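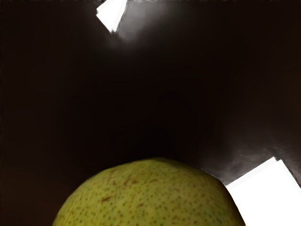

How do you teach a robot to pick up a pear?

A robot arm has no idea what a pear is. Somebody has to show it what to do, and there are two main ways.

One way is by hand. You hold the arm and move it through the job yourself — a bit like guiding a friend's hand when they learn to write.

The other way is by remote control. You move a controller and the arm copies you. The arm can be a real one or one inside a computer, like this one with its two fingers open around the fruit.

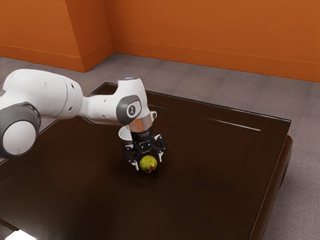

Why show it more than once?

One go is not enough. Lucimara Brito showed her arm the same job 97 times, with the pear in a new spot each time.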